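Nollton shared shop, arm build group
Minutes, Mar 22, 2019
Present: Marek Kováčik (chair), Štefánia Kollár (notes), Trnka bench people, two new members. Apologies from the Clestis end.

1. Last minutes
Ok'd, no changes. Dandico invoice still open, see 4.

2. Wrist camera
Mount reprinted, stiffer. Marek wants the cable rerouted, it snags when the wrist rolls past 100 degrees. Zip ties for now. Exposure locked so the white table doesnt blow out. Picture still goes a bit soft down low, leave it.

3. Gripper fingers
Long talk. Š. says the rounded tip is fine on rims but the wide pad wants to shove things sideways. Marek disagrees, thinks its the approach angle. Try both before anybody prints new parts. Hex bolts on the bracket to get threadlocker, second time asked.
ACTION: Marek, threadlocker, before next session.

4. Money
Dandico: $264 for the linkage plates and pivot bolts. Agreed to pay. Leaves $2145 in the build fund. Request for a second controller box put off to May.

5. Bowl task
Step one is get hold of the stack, step two is separate the bowls, step three set one down by itself. Only working on step one till the grasp is repeatable. Close speed dropped to 77 in the config, Š. to write that on the whiteboard becuase it keeps getting put back.
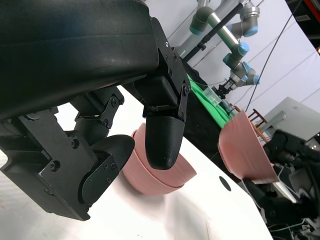 Question from new member, why not suction. Marek: curved surface, and we own fingers already. Can revisit. Nested rims are the hard bit, camera sees two bands and the script picks the wrong one. Š. to try going off the inner rim only.
ACTION: Š., inner rim version, keep the old script.

6. Second arm
Cloth handling stays on its own program, no shared moves yet. Both e-stops to be tested at start of every session, whoever opens up.

7. AOB
Label your cables. Bench corner needs a tidy, Trnka lot to start on it. Key code changed, ask Marek.

Next meeting date to go out by email.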